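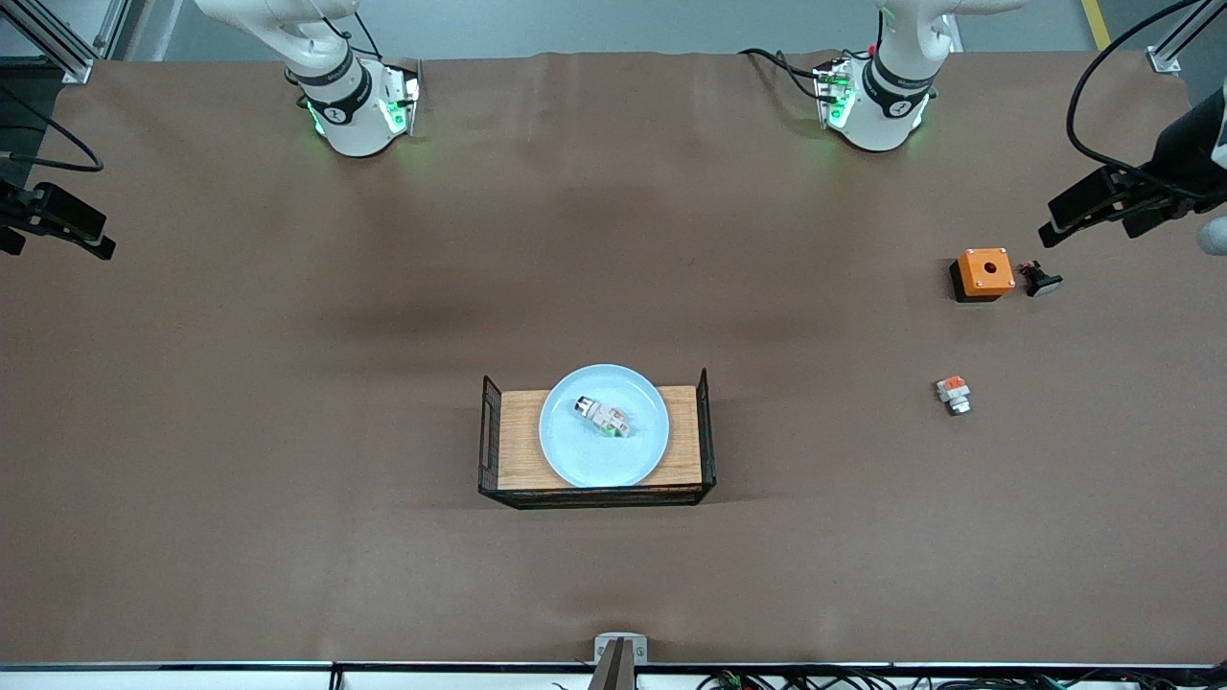
21 December 2018

Up too early, dark still. Bread not rising again. Third loaf this week that's come out like a roof tile. I think the kitchen is too cold, or the flour is old, or both. Put the bowl on top of the water heater with a towel over it and went to find my boots.

Walked to Costmont for the post. Line out the door, everybody with parcels, one man with a pair of skis he wanted to send and no box. Forty minutes. Mailed the thing to Mama, 175 for something that weighs less than a shoe. She'll say I shouldn't have. She'll also call the neighbors to come look at it.

Then the plumber. He didn't come. He rang at noon and said after the holidays, and I said which holidays, and he laughed. So the bucket stays under the sink. Emptied it twice, I must remember before bed or it'll be the floor again like in October.

Money. Sat down with it finally. The heating people want 1,475 and they want it before the new year. I had put by most of it for the trip. So either the trip is shorter or I ask Dumitrescu to pay me for the translation now and not in spring. Wrote him a letter, too stiff. Wrote another one, too friendly. Sent the stiff one.

Lenuța Ardeleanu came by at 2 with a jar of the plum jam and stayed til it was dark. Good to see her, really good. She's thin. She says she isn't but her coat hangs off her. We talked about the choir mostly – they've dropped the alto part from two of the carols because there are hardly any altos left, and she is furious, and I was supposed to be furious too but I was thinking about the bread. Then she told me about her sister selling the house in Gestoritz. All of it, the orchard as well. I didn't know what to say. I learned to ride a bicycle in that lane. She says the buyers are nice, they have a baby. I wanted to ask about the bench by the well and if they'd let us have it, but it seemed a small thing to bring up with her sitting there turning her ring around.

We ate half the jam with spoons. No bread, obviously.

Puka was sick on the rug after. Only a little. Fur and something green, must be the spider plant. Moved it up onto the wardrobe where I will forget to water it. She's been asleep on my gray sweater ever since and I haven't the heart to take it back, though I'm freezing.

Presents still to do – the boys, Aunt, somthing for the woman downstairs who takes in my packages. Candles? I gave her candles last year. Maybe the good tea. Have to get walnuts too, and string, and a light bulb for the hall, the small screw kind.

Loaf came out at seven. Better! Not good, but you could cut it. Had it with the rest of the jam standing up at the counter.

Shortest day, or near enough. Didn't feel short. Eyes closing, the pen is going all over the page. Can't decide if I should call about the bench tomorow or just leave it. Leg hurts on the stairs again.

Bucket.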